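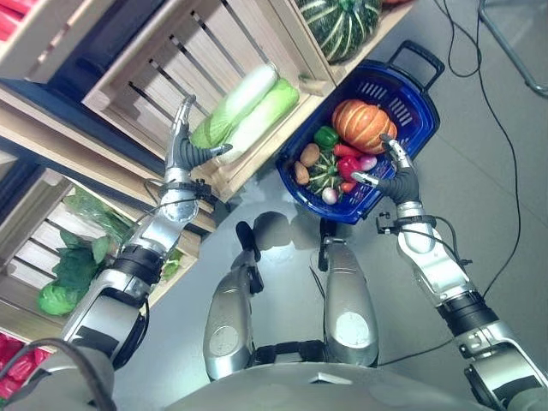

Registro Clerkov de agresiones a la prensa local

LÉEME del conjunto de datos, versión 2

Contenido

El registro reúne 1246 incidentes contra periodistas, fotógrafos, locutores y medios de ámbito local: detenciones, citaciones judiciales, registros de redacciones, incautación de equipos, retirada de acreditaciones, amenazas y bloqueos de páginas web. Cada fila corresponde a un incidente. Si una misma persona fue detenida y después procesada, hay una fila por cada hecho, unidas por el campo id_caso.

No se incluyen conflictos laborales entre un medio y su plantilla, ni querellas entre particulares en las que no interviene ninguna autoridad. Tampoco los insultos en redes sociales, salvo que el autor sea un cargo público en ejercicio.

Archivos

incidentes.csv - tabla principal, UTF-8, separador punto y coma
casos.csv - un registro por caso, con el estado procesal en la última revisión
medios.csv - 182 medios, con tipo, ámbito y situación (activo, suspendido, cerrado)
fuentes.csv - referencias de cada incidente, con tipo de documento
codigos.txt - lista de valores admitidos en los campos cerrados

Campos principales de incidentes.csv

id_incidente: identificador único. No se reutiliza aunque la fila se elimine.
id_caso: vacío cuando el incidente no forma parte de un caso más amplio.
id_medio: remite a medios.csv. Los periodistas independientes llevan el valor IND.
tipo: valor cerrado, ver codigos.txt.
autoridad: cuerpo u organismo que actuó. Se escribe tal como figura en el documento original, sin abreviar.
cargo_alegado: delito o falta que se invocó. Si la autoridad no lo comunicó, el valor es NC. No debe leerse como ausencia de cargos.
duracion_h: horas de privación de libertad. Solo para detenciones ya terminadas.
material: equipos o documentos retirados, texto libre.
confianza: A, B o C, según lo explicado en el apartado siguiente.

Cómo se recogen los datos

Los incidentes llegan por tres vías: formulario de los corresponsales, seguimiento de boletines judiciales y lectura de prensa. Para entrar en la tabla, un incidente necesita 2 fuentes independientes entre sí. La nota del propio medio afectado cuenta como una. Dos periódicos que reproducen el mismo cable cuentan también como una.

La confianza A exige un documento oficial o una resolución judicial. La B se asigna cuando hay testimonios directos coincidentes. La C queda para lo demás y conviene filtrarla en cualquier comparación entre periodos.

La codificación la hacen dos personas por separado. Ghassan Khoury revisa las discrepancias y anota la decisión en el campo notas_cod. Delia Stoica mantiene medios.csv y responde de las altas y bajas.

Cambios respecto a la versión anterior

Se separan "citación" y "procesamiento", que antes compartían código.
Se añade el caso Vogler completo, con el registro de la redacción y las actuaciones posteriores contra sus administradores.
Se corrigen las horas de detención de Dakville, que estaban en hora local y no en UTC.
Desaparece el campo edad. Permitía identificar a personas que habían pedido el anonimato.

Limitaciones

La cobertura es desigual. En Dakville hay corresponsal fijo y en Cludivcombe no lo hubo hasta junio, de modo que la diferencia entre ambas no mide por sí sola un mayor grado de represión. Las emisoras comunitarias están mal representadas - muchas no tienen web y sus incidentes se conocen tarde.

Un cargo por blanqueo, extorsión o evasión fiscal se recoge igual que uno por difamación. El registro no se pronuncia sobre si la acusación está fundada. Quien quiera estudiar el uso de delitos económicos contra la prensa tendrá que leer los expedientes, cuyas referencias están en fuentes.csv.

Los casos abiertos se revisan cada trimestre. Entre una revisión y otra, el estado procesal puede haber quedado desfasado.

Datos personales

Los nombres solo aparecen si ya eran públicos y la persona no se ha opuesto. En los demás casos se usa un código. No se debe intentar reconstruir la identidad cruzando fecha, medio y lugar. Las peticiones de rectificación o retirada se tramitan por el formulario de contacto de Clerkov, indicando el id_incidente.

Uso y cita

Se permite la reutilización con fines periodísticos, académicos y de defensa legal, citando la procedencia y la versión. Para uso comercial hay que pedir autorización por escrito.

Cita: Clerkov, Registro de agresiones a la prensa local, versión 2.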